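FOR IMMEDIATE RELEASE
August 6, 2024

Wastix opens sign-ups for its kitchen scrap pickup in Prarkby

Your coffee grounds and corn husks can skip the landfill for $6 a month

PRARKBY – Hi, everybody. My name is Édgar Usuga, I run Wastix, and I'm writing this release myself since the company is small and I'm the one who likes to type. The news is simple: starting today, any household inside the Prarkby town limits can sign up to have its food scraps picked up at the curb once a week and turned into compost. We've been running a small trial since May with 49 households, mostly on the streets between the old feed mill and the library, and now we're opening it up to the rest of town.

I should say how we got here, because people keep asking me at the gas station. I drove a regular garbage route for years before this. You get to know what's in a bag by how it hangs. A lot of it was food, and a lot of that food was heavy, wet stuff like melon rinds and leftover soup that had no business riding an hour down the highway to get buried. I complained about it at home until my wife told me to either do something or pick a new topic for dinner. So I rented a quarter of an old sod field out past the county line, bought a used truck with a lift gate, and went door to door.

The 49 families who said yes in May were very patient with me. The first week I had the wrong lids. The second week I had the right lids and the wrong day printed on the flyer (sorry again to everyone on Alder Street who dragged their bucket out for nothing). By June we had it sorted, and I'm happy to report that only two households have dropped out, and one of those moved to Ohio.

What you get

Every household gets a 4-gallon bucket with a screw-on lid for the garage or porch, plus a smaller caddy for the kitchen. The caddies come from Ultivura, and I picked them after trying a whole shelf of others in my own house. They have a handle that stays up when you want it up. They go in the dishwasher. My kids use ours without being told, and I can't say that for the one we had before, which had a filter in the lid that everybody was scared of.

Once a week we come by, take the full bucket, and leave you a clean one. You don't have to wash the big one, we do that at our end with hot water and a stiff brush. In the spring and again in the fall, every household that wants compost can have 5 free bags of the finished stuff. If you don't garden, tell us and we'll pass your share along to the elementary school, where they have raised beds and a very serious pumpkin operation.

What goes in

Fruit, vegetables, bread, rice, pasta, eggshells, coffee grounds and the paper filters, tea leaves, plain paper napkins, and flowers that have seen better days. Meat and bones are fine too, in reasonable amounts. I know backyard composters get nervous about that, but our piles are big and they get hot enough to handle it.

Please keep out plastic of any kind, and that includes the little stickers on the fruit. I spent a good part of July picking stickers out of finished compost with tweezers, and I'd like to do something else next July. No pet waste, no cooking oil by the jarful, no diapers. Tea bags are a tricky one. Some of them have plastic in them and the box doesn't always tell you, so if you're in doubt, rip the bag and just give us the leaves.

A few things our trial families figured out

The best part of the last few months has been the notes people leave on their lids. I've been writing the tips down, and here are some I use at home now.

Let things drain before they go in the caddy. Wet scraps smell and dry ones mostly don't. Leave your peels in a colander while you finish cooking, give it a shake, then tip it in.

Put a torn-up piece of egg carton in the bottom of the caddy. It soaks up the drips and it composts right along with the rest.

In hot weather, keep fish skins and chicken bones in a bag in the freezer and empty the bag into the bucket the night before pickup. Take the bag back out, please!

If you get fruit flies, empty the caddy every night for a week and wipe down the rim. They give up pretty fast.

Who we're working with

The Szénási bakery on Front Street has been with us from the start and gives us its old bread and a frankly huge amount of eggshells. Starting this month they'll also be a drop-off spot for folks in apartments who don't have room for the 4-gallon bucket. Look for the green bin by the side door, open whenever the bakery is. Drop-off is free, and you can get compost in the spring and fall like anybody else. Buy a poppy seed roll while you're there.

How to sign up

Home pickup costs $6 a month. There's no contract, and you can pause it when you go on vacation. Sign-up forms are at the bakery, at the library desk, and at the town hall front counter, or you can call the Wastix office and leave a message with your address. We'll drop off your bucket and caddy along with a card that has your pickup day on it (I've checked the day this time). If your street has a lot of sign-ups at once we may need an extra week to get to you, so hang in there.

Reporters are welcome to come out and see the piles. Wear shoes you don't love. I'm usually at the field in the mornings and on the truck after lunch, and I'm glad to talk about worms for as long as you can stand it.

Media contact: Édgar Usuga, owner, Wastix, Prarkby 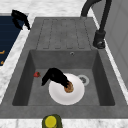
One more thing for current customers: your old trial buckets with the blue tape on the handle still work fine, so keep putting them out and we'll swap them as we go. The price for you stays the same through the end of the year.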